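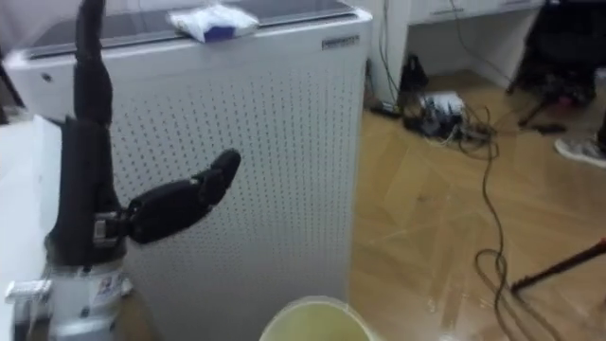

Torvik thumb fault

The Torvik thumb fault is a failure of the thumb joint in the Torvik robot hand, a five-fingered hand made by Clekitz. In this fault the thumb stays out to the side when the hand is told to close. It was first written up by Jolien Bosman at the Rosstead workshop in a report dated 26 April 2024.

Background

The hand is worn with a black fabric glove over the fingers and thumb. At the base of the thumb the fabric leaves a gap, and the silver metal bracket and its screws are exposed there. The rest position is fingers together and pointing up, with the thumb angled away from them. A hand with the fault looks the same at rest as a sound one, so it cannot be found by eye.

Cause

Bosman traced the fault to a bracket screw that backs out under repeated load. The loose screw lets the joint shift, and the position sensor then reads the thumb as already closed. The controller, named Retico, sends no further command and logs no error. In the Rosstead test the thumb closed normally for 979 cycles and failed on cycle 981, after one slow close in between.

Safety

The main hazard is a dropped object -- the fingers close and the arm lifts, but the grip has no thumb behind it. A second hazard comes when power is cut and restored, as the thumb may snap shut without warning. Operators are told to keep their hands clear for 30 seconds after a restart.

Repair

The screw is replaced and set with thread lock. Retico version 11 added a check that compares motor current with the sensor reading.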